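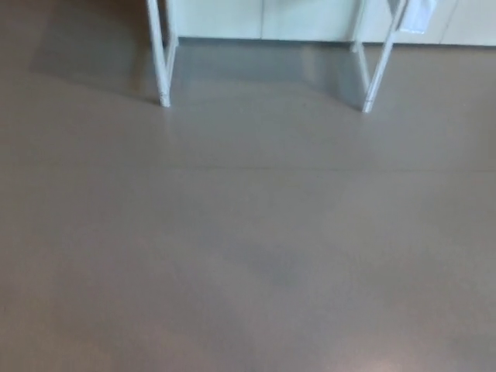 The Hisis stopped again on the morning of 19th November, in the same part of the room as before. Fault code 27, obstacle ahead, and nothing ahead of it but floor and a table.

I pulled the log when I got home to Nenville. It had 697 stops since July, and most were on the shiny stretch by the cabinets. The depth sensor reads the reflection of a white table leg as a second leg lying on the ground. It brakes hard, and with a load on top that is a safety problem.

I lowered the top speed and turned the sensor down 7 degrees. That cut the false stops but it now sees low objects late, so I put it back. Next I'll try matte tape under the legs.

Filed under: Robots, Faults and Fixes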